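News > Public Library > Posts

Search posts Enter keyword Go

Inddale Public Library
Thread, April

1/ The Inddale Public Library will change its loan rules this month. The new rules apply to all cardholders, including residents of Wotness who use the Kevham Road branch.

2/ Late fees on books, magazines and audiobooks will end. Fees already on an account will be cleared by staff. Cardholders do not need to call or visit.

3/ Charges for lost or badly damaged items remain in place. An item is marked lost 24 days after its due date. If it is then returned in good condition, the charge will be removed.

4/ Most books may now be renewed up to 5 times, unless another reader has placed a hold. New releases may be renewed once.

5/ The limit on holds has not changed. Items on hold will be kept at the front desk for three days — please bring your card or a photo ID.

6/ The Zanetti Reading Room will close at 5 p.m. through the end of the month while shelves are replaced. The local history files, about 2000 folders in all, may be requested at the desk during this period.

7/ Printed copies of the rules are available at both branches in large type. Questions may be sent by reply to this thread.

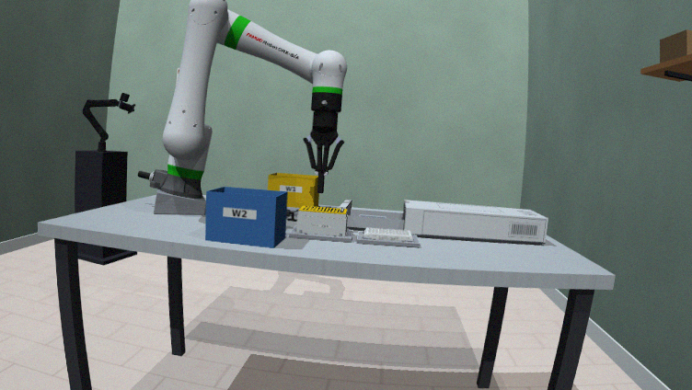

Recent posts
Summer reading sign-up dates
Kevham Road parking lot repaving
Tax forms at the front desk
Board meeting minutes now online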